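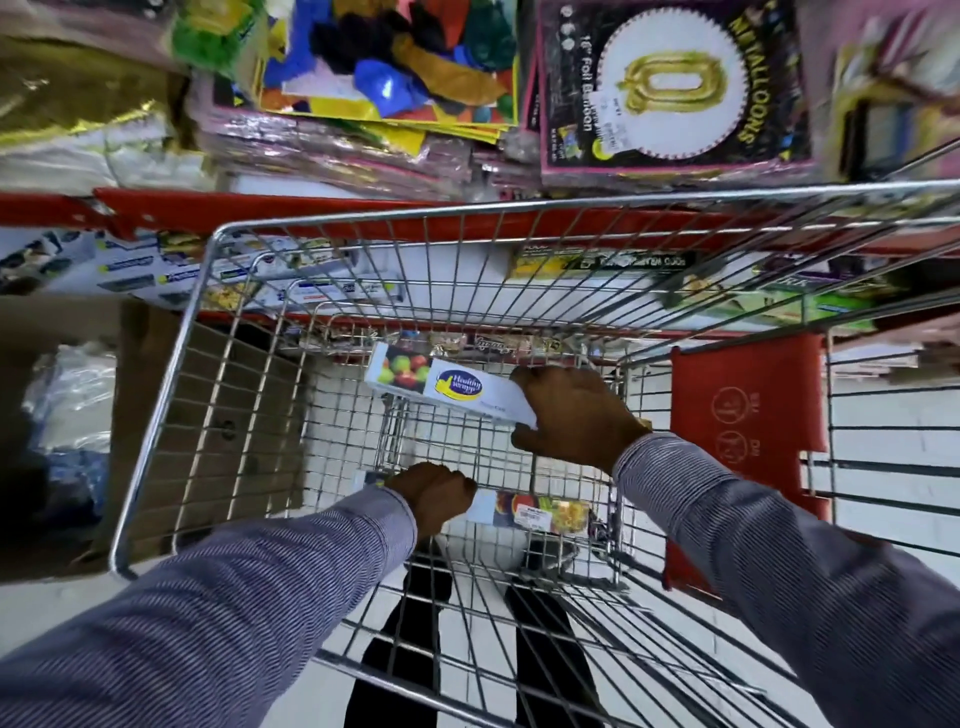 Restocking from a trolley, one of the tasks in the Arnora shelf set.

Frequently asked questions: showing the robot a task by hand

What is Arnora?
Arnora is our collection of everyday shop tasks, performed by people and recorded from the position of the head. The robot learns from these recordings before we begin to guide it by remote control. At present the set holds 514 recordings, of which 135 are about shelves and trolleys.

Do I need to know anything about robots?
No. You need two hands and some patience. If you have ever put goods on a shelf, you already know the task better than we do.

How fast should I work?
Work at your normal speed, perhaps a little slower. Please do not make a theatre of it. A very slow hand teaches the robot a very slow hand, and we have had to put away some nice recordings from May for this reason.

May I use both hands?
Yes, and we prefer it. Many goods in a shop are long and light, for example boxes of food wrap, and one hand alone will push the whole stack out of line. Hold the stack with one hand and push the box in with the other.
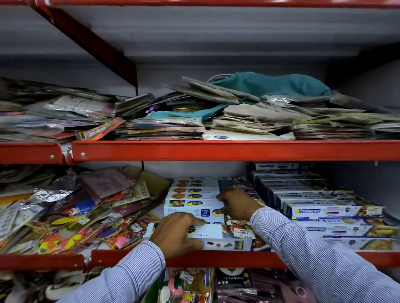 Izzati Lumenta

Which parts of the task must my hands stay in view for?
For the grip, the placing and the letting go. Look at the box you are moving and not at the next one. Your head decides what the robot will see later.

The shelf is untidy. Should I clean it first?
Please leave it. Real shelves have packets lying over each other, and the robot will meet such shelves. Only take away something which could fall on your feet.

I dropped a box. Must I start again?
No. Pick it up and continue. We mark the moment afterwards, and these parts are useful when we teach the robot to recover from a mistake.

When is remote control used instead?
When the robot already reaches the right place but its grip is poor. Then an operator guides its arm with the Vakulenko handles for 2 hours at most, with a pause in between. Mavis Gallagher gives the training for the handles and she will tell you if your wrist is turning too much.

Can I ask to have my recording deleted?
Yes. Write to us with the name of the shop and the time of day, and we will remove it from the set.

Contact: Arnora desk, Cirska, Mendstead | © Cirska, all rights reserved | Back to top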